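2020-01-14

Up before six, couldn't sleep, the sync thing going around in my head. Coffee. Second coffee. Bus late so I read release notes standing up like a crazy person.

Okay so where we are. The order form for Nanholm saves fine on my machine, saves fine on the test tablet, and then in the warehouse it drops the last line of every order. Not every order. Orders with more than 15 lines. Took me till eleven to see that. Donal Buckley had been saying "it's the wifi" since before the holidays and I half believed him, so that's a chunk of my life gone.

It's the page size. The list control only loads the first chunk and when you hit Save before scrolling it writes back what it has. Found it by accident, I scrolled down to check a part number and that one saved right. Did it again without scrolling, lost the line. Did it four more times becuase I didn't trust it.

Wrote it up for Vestergaard while I ate. Short version, they want short. Ticket 1437 if I need it later. They'll ask why testing didn't catch it and the answer is my test orders were all tiny, three lines, five lines. Need a big ugly one in the test set. Need several. Put that on the list. 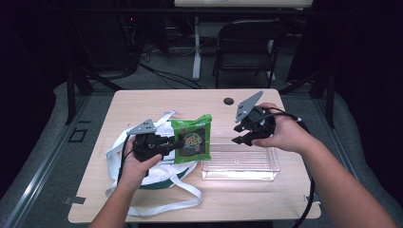 Table, early afternoon. Green snack bag in the middle, clear tray on the right.

Afternoon was worse. Pushed the fix to the Zivthorpe branch and the build went red on something I never touched, a date format in the reports module. Thirteen tests, all the same failure. Somebody's laptop has day and month swapped and they checked in the expected values from it. I know who. Not writing it here. Fixed the values, left a comment, tried to keep the comment polite, rewrote it twice.

Green at 4:40. Then Donal wants to know can the form also remember the last customer you picked. Sure. In February. He said he'd already told them yes. Of course he did. We had a bit of a go at each other by the printer, nothing terrible, he brought me half a bagel after so I guess that's that.

Things still open - the scroll fix on the old tablets, haven't tried it. The login that times out when you're halfway through an order and eats the whole thing. Backup job, need to look at the log, have been saying that for days. Also whoever set the font on the label screen to 40, please, why.

Home by seven thirty. Custard had been sick on the rug again, the good one. Cleaned it up, she watched me the entire time from the stairs. Vet if it happens again this week, she's eating fine otherwise.

Leftover rice. Called Mom, she wants me to look at her email, it keeps asking for a pasword she swears she never had. Told her Sunday lunch maybe.

Meant to read, didnt. Bed. Remember charger tomorrow, and the big test orders FIRST, before opening mail.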